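Home and Living Rooms at Orberg — Photo Gallery

Posted Fri 12 January

The Home and Living Rooms are part of the Orberg Center in Londton and are used throughout the year for sessions in everyday household work. Sorting, packing, tidying and the care of ordinary things all have a place in the program. The rooms were refitted in October, and the gallery has been started again to go with the new layout.

The Hamdan Room is the larger of the two and can be reserved for a half day or a full day. Its storage holds almost 600 household items, all of them listed in the printed catalog at the front desk. The smaller Porov Room is kept for short sessions of 60 minutes. Items may be moved from one room to the other during a session, but they should be back on their own shelves before the doors are locked.

Groups are asked to leave both rooms as they found them — a plan of each is posted inside the door. Damaged or missing items should be reported at the front desk on the same day.

Gallery
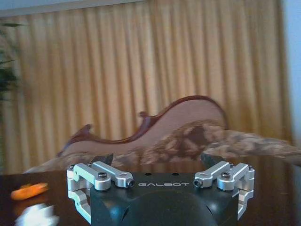 Home and Living Rooms, winter program. Photo: Orberg Center.

Further pictures will be added as the program continues. Prints may be ordered at the front desk by giving the title of the page and the caption.

Requests to use the gallery in newsletters or course materials should be made in writing to the Orberg Center, Room 89, Londton. Please credit the Center in full.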